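Home About What We Do Soft Goods Kit Support Contact

About Damasceno

Damasceno builds and supports a gripper kit for handling soft goods. We are based in Bomthorpe, with a second workshop in Skeventon where kits are assembled and repaired.

Nandini Kartha started the company after several years of setting up robot arms for packing lines. The arms did well with boxes and bottles. Fleece, quilted covers and knit items gave far more trouble, and most of her service calls came from customers trying to pick up something that folded or squashed. She began making her own finger pads to deal with it, and those pads became the first version of what we sell now.

The product is called the Prollance kit. It has two fingers with textured pads, a small camera that mounts at the wrist, and the software that runs them together. It bolts onto most mid-size arms. A customer with basic tools can fit it in an afternoon, or we can send someone to do it.

The camera sits close to the fingers on purpose. Soft items change shape when they are touched, and a camera up on a post often has its view blocked by the arm at the moment it matters most. From the wrist, the software can follow an edge or a seam right up to the grip.

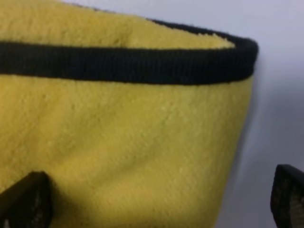

Wrist camera view: yellow fleece with black ribbed trim, gripper fingers at lower left and right.

Every kit is tested before it ships. Our test shelf holds 88 items, from thin liners to thick padded pieces, and each kit works through the full set. Aishwarya Kandasamy runs testing and writes the report that goes in the box. If a kit has a hard time with a certain fabric, the report says so — customers have told us they use that page more than the manual.

Finger pads are a wear part. We suggest checking them every 4,000 picks and replacing them when the texture starts to go smooth. Spare pads come in packs of five and can be ordered from either workshop.

We also offer a trial. Send us three of your own items and we will run them on our bench, then return them with the recordings and a short write-up. There is no charge for this apart from shipping. Trial slots for November are open now, and the request form is on the Contact page.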